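About the Nalonero Robotics Club

Home | About | Projects | Join | Contact

Who we are

Nalonero Robotics Club is a student club for people in grades 9 through 12 who want to build and program robot arms. We meet after school in the old drafting room at the end of the science hallway. The club was started by Shufen Lu, who teaches physics and still runs it, with one arm, one laptop and a folding table. We now have a proper workbench, two arms on it, and enough members to fill three project teams.

You do not need any experience to join. Most new members have never written code that moves anything. A few have never used a screwdriver much either. Both are fine.

What we do

The main work of the club is two-arm handling. That means getting a left arm and a right arm to share one bench and do a job together, such as passing a part across, or holding something steady on one side while the other side works on it. It is slower than it sounds. A handoff that a person does without thinking can take a team several weeks, and then stop working when the bench gets moved.

Each school year has three parts. In the fall, new members learn to drive an arm by hand and then by script. In the winter, teams pick a task and write it up as a one-page plan. In the spring, they run the task over and over, fix what fails, and get ready for the Zallia Cup.

We also keep a log. Every try goes in it, good or bad, with the start position, the object and the result. Last year the handoff team logged 144 tries between winter break and the end of the season. The log is a plain spreadsheet and any member can read it. New teams are expected to go through the old entries before they pick a task.

The Zallia Cup

The Zallia Cup is a one-day contest for high school clubs. Each team gets a table, a set of small objects and 10 minutes. Points are given for objects moved from one arm to the other and put down in the right place. Dropped objects lose points. So does touching the arms by hand once the clock has started.

We have entered four times. Our best result was third place, with a program the team called Tian. Tian was simple. It moved slowly, checked the grip before every handoff, and gave up on any object it could not hold after two tries. The code is still on the club laptop and new teams usually start from a copy of it.

The year after that we placed near the bottom. We had changed the finger pads a week before the contest and did not leave time to test them. The rule now is that nothing on the arms changes in the last two weeks.

Our equipment

The arms came from a grant of $4,000, which also paid for power supplies and spare motors. Small parts such as pads, cables and fasteners come out of the club budget of $400 a year. Members help raise that at the spring open house.

We use a small set of everyday objects for practice: blocks, toy vegetables, cups, boxes with lids, hand tools. Practice objects do not have to be put away between runs, and teams often leave several on the bench so the arms have to work around them. Blocks are where everyone begins. The sides are flat and it is easy to tell whether the grip is square.

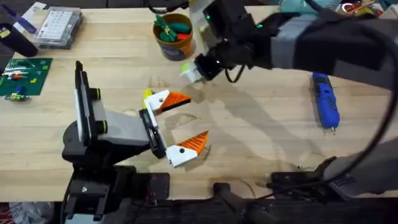 The software is a set of Python scripts that members have written and rewritten over the years. We call it Bevia. It is not pretty, and parts of it have comments from students who graduated long ago. Jinlong Xu, a former member who now studies engineering, comes back in July to help clean it up and to run a short summer session for anyone who wants a head start.

Bench rules

Safety glasses are on whenever the arms have power. One person on each team holds the stop button during a run and does nothing else. Hands stay out of the work area until the person on the button says "clear." Power tools are unplugged or switched off before a run starts. Food and drinks stay on the windowsill.

Anyone who breaks a rule sits out the rest of that meeting. We have not had to do this often.

When we meet

Meetings run from 3:15 p.m. to 5:00 p.m., twice a week during the school year. Teams preparing for the contest may stay until 6:00 p.m. with a signed form. The late bus stops at the front entrance and members need to be outside by 5:10 to catch it.

How to join

Come to any meeting in the first month of school, or stop by the physics room and ask Ms. Lu for a form. There is no fee. We ask members to come to at least one meeting a week, and to both during contest season. If you play a sport or have a job, talk to us first and we can usually work out a schedule.

Students who join mid-year are placed with an existing team and start on the log.

Parents and visitors are welcome at the spring open house, where each team runs its task and answers questions. Please check in at the main office before coming down to the drafting room.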